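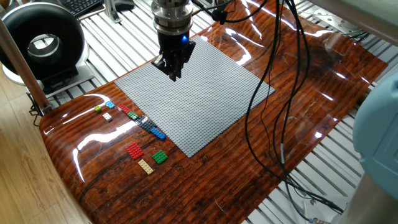 The starting layout: bare baseplate, parts off to the left and below.

How to run a LEGO stacking demo at your open day

I've done the robot demo at the Dostilholm open day two years running now, and people keep emailing to ask how it's set up, so I've finally written it down. It's a UR arm with a two-finger gripper, one big grey baseplate and a handful of bricks. You can have it going in a morning if the arm is already bolted down and working.

I'm going to assume you can already jog your arm about, save positions and run a simple program. If you can't, do that first and come back!

What you need

An arm and a two-finger gripper. A large baseplate. Bricks and plates in colours people can shout out from the back of the room (red, lime green and white go down very well). Some thin double-sided tape. A printed card with the order of the build on it, big enough to read from the barrier.

Step 1 - Fix the baseplate

Tape it down at all four corners and then give it a proper shove. Our first year I used two bits of tape and the plate crept a little with every brick, which I didn't notice until the afternoon when nothing would click on any more. Put it at whatever angle suits your arm. It doesn't have to be square to the table as long as you teach a feature to match it, with one axis along a row of studs. I spent far too long fussing about this before Sérgio Arruda, who looks after the arms at our Skarnotow site, asked me why I was typing in offsets by hand.

Step 2 - Lay out the parts

Keep loose parts to one side of the plate, with gaps wide enough for the fingers to come down either side of a brick. Small bricks further out, large flat plates nearer the public, that's how I like it. Mark each pick-up spot with a pencil dot so you can reset quickly between groups. If your table is as shiny as ours, use a chinagraph pencil, ordinary ones just skid.

Step 3 - Teach the pick

Come straight down over the brick, close, and lift straight up before moving sideways. Go slowly on the way down. I save a hover position above every part and use it on the way in and the way out, so that's one saved point doing two jobs. Grip low enough to hold the brick level but leave the bottom edge clear of the fingers, otherwise they'll hit the studs before the brick does.

Step 4 - Teach the place

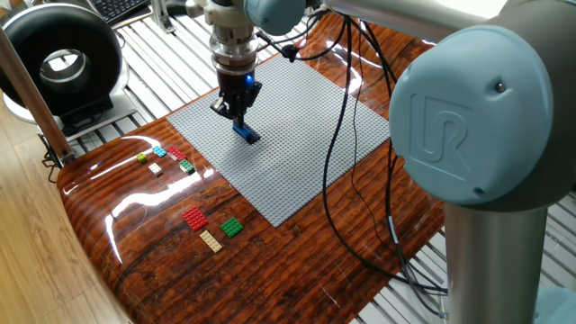

Dark blue brick in the fingers, just over the studs.

I think people enjoy this bit most, so slow it right down. Stop a whisker above the studs, pause for a second, then press. The pause is pure theatre, I admit, but it also gives whoever is on the pendant time to stop things if the brick is off by half a stud.

For the press itself, use force control if you have it and start gentle. A brick that's lined up goes on without much fuss. If you find yourself turning the force up and up, your alignment is out - go back to step 1 and check the tape.

Step 5 - Build up
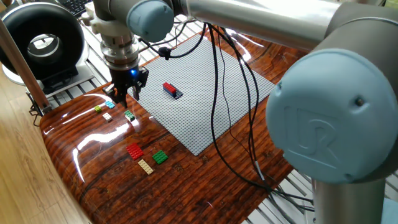

Red brick on top, blue under it, black plate sticking out at the lower right.

Once one brick goes down reliably, add the next layer. Remember to raise your place height by a brick or by a plate, whichever you've just put down (a plate is a third as tall as a brick, and yes, I have got that wrong in front of a school group from Lultatbridge). Offset stacks look more interesting than straight towers and children start guessing what it's going to be. We had a boat, a shoe and "my nan's caravan".

After each placement send the arm back up to a hover so the visitors can see what's been built.

Step 6 - Rehearse and reset

Run the whole thing start to finish before the doors open. I do it with the sound of the hall in mind, so I practise talking over it as well. At the last one, on 12th January, we had 261 visitors through and I ran the program 29 times, and by the end I could do the patter in my sleep.

For the reset, pause the program, lift the build off by hand, split it and put every part back on its dot. Check your cables each time too. Ours hang in long loops from the wrist, and I like to watch one full cycle to be sure nothing is going to snag.

A few bits people ask

Can visitors choose the colour? Yes, make each part its own subprogram and let them call it out. Mrs Ristić from our front desk did the choosing for the shy ones.

Do the bricks wear out? A bit. Swap any that feel loose.

Next one's in July, and I'm hoping to try a taller build.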